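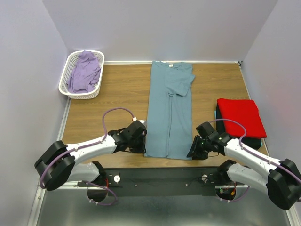

The town council's participatory budget sets aside a share of the yearly capital fund for projects that residents propose and vote on. It is open to anyone who lives in Rurkuva, whether they rent or own. Proposals can be small. A group on the east side asked for a public laundry room in the old bathhouse, and it went on the ballot next to a sidewalk repair and a bus shelter. The answers on this page were last updated in February 2020.

Who can submit a proposal?
Any resident aged 16 or older. You don't have to be a citizen or a registered voter. Businesses and clubs can't submit in their own name, but their members can if they live in town.

What kinds of projects are allowed?
The project has to be on town property or in a building the town leases. It has to be something that gets built, repaired or bought and will last at least 5 years. Salaries, events and grants to private groups are not covered.

How much can a project cost?
Up to $50,000, including design and permits. If your idea costs more, you can propose the first stage of it, as long as that stage is usable without the rest.

Do I need a cost estimate?
No. Put down a figure if you have one. Raed Abou Jaoude in the engineering office prepares the estimates for every proposal that passes the first check.

What happens in the first check?
Staff look at whether the site belongs to the town, whether the project is legal and whether it is already in the road or parks plan. If it is already planned, we will write to you with the expected year of work.

Can I change my proposal after I send it in?
Yes, until the submission period closes. After that you can make changes only if staff ask for them. You can withdraw at any time before the ballots are printed.

Two proposals look almost the same. What happens to them?
We put the authors in touch and ask if they want to combine. If they don't, both go forward separately.

How do I vote?
Online or on paper at the town hall or the Wullis Street library. Each person may choose up to three projects. Voting is in July. Bring something that shows your address, such as a utility bill or a lease.

How are the winners picked?
By number of votes, from the top down, until the money runs out. If the next project on the list costs more than what is left, we skip it and go to the one below.

Does a project that loses go on next year's ballot?
Not automatically. You can send it in again, and the old estimate will be updated for you.

Who do I contact?
Ruba Tannous, participatory budget coordinator, second floor, town hall. For questions about a project under construction, ask for Keith Rakena in public works.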